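Fitby sets bench zones for Lallia shared bathrooms

Prondcombe – Fitby has released the storage and bench layout for the twin-basin vanities to be installed at Lallia, the student housing project due to open its first wing in February. The layout covers 574 vanities across the site, each shared by two residents, and fixes where small items such as cups, bottles, hair dryers and folded cloths are expected to sit when not in use.

The vanity itself is unchanged from the tender drawings and will be supplied by Talebi. What has been revised is the treatment of the bench around the basins. Earlier drawings showed one continuous rim with a single power outlet at the left-hand end. The released version divides the bench into a wet zone, extending 100 mm either side of each tap, and a dry zone at each end. The outlet has moved to the side wall above the left-hand dry zone.

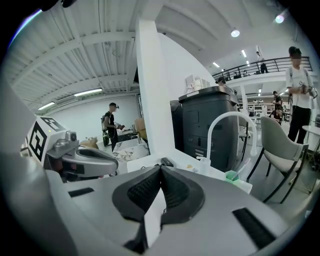 Bench depth was the main constraint on the revision. Both basins are full size, and widening the rim would have pushed the front edge into the door swing on the smaller floor plans. The ends were left to do most of the storage work. A small clear bottle and a green cup fit side by side next to the tap at the right end of the counter, and the layout sheet gives that combination as the minimum load for each resident. Taller pump bottles are assigned to the wall shelf, which has a clear height of 300 mm.

Hair dryers take up a full page of the sheet. They are the largest item kept at the vanity and the only common one with a power cord. In the survey that preceded the revision, residents at two older halls in Prondcombe were asked where the dryer was left between uses. The basin was the most frequent answer, followed by the floor and the towel rail. The survey drew more than 2,000 responses, though the report notes that many came from the same floors and that the results were not weighted.

The sheet now specifies a hook-and-sleeve holder under the left-hand dry zone, with a cord wrap on the outer face. The basin is to be kept clear of anything with a plug. A folded face cloth may be left on the front rail but is not to be stored in the bowl, where it can sit over the waste and slow drainage. Cords are not to cross the floor in front of the vanity.

Cleaning crews will follow a fixed order: unplug and hang the dryer, move cloths to the rail, lift cups and bottles to the shelf, wipe the rim from the back forward, then return cups to the dry zone. Toothbrushes stay in the cup throughout. The sequence is printed on a card inside the cabinet door and is repeated in the resident handbook.

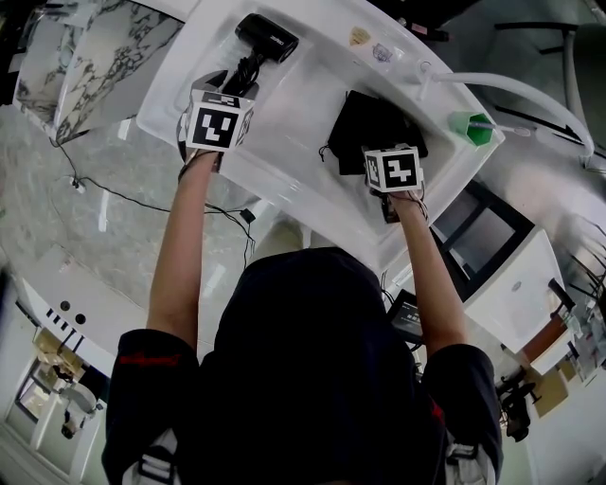

According to one cleaning supervisor at the older halls, the order on the card is workable but the holder is on the wrong side for half of the residents, and a dryer that is awkward to hang will go back in the basin within a fortnight. The supervisor also asked for a lip on the shelf, as bottles on the existing shelves are regularly knocked into the bowl during cleaning.

Fitby has accepted the shelf lip, which adds no depth to the fitting. A second holder at the right-hand end is under review. It would share space with the waste pipe on four of the floor plans, and those vanities would need a shorter sleeve – a part Talebi does not currently stock.

Colours for the shelf and holder have been confirmed as white. Cups will not be supplied. The handbook will advise residents to choose two different colours per vanity, with a base narrow enough to stand on the rear rim if the dry zone is in use.

Installation at Lallia begins in November on the lower floors. Revised drawings for the right-hand holder, if approved, will be issued separately and will apply only to vanities not yet fixed to the wall. The layout sheet is available from the Fitby office in Prondcombe on request.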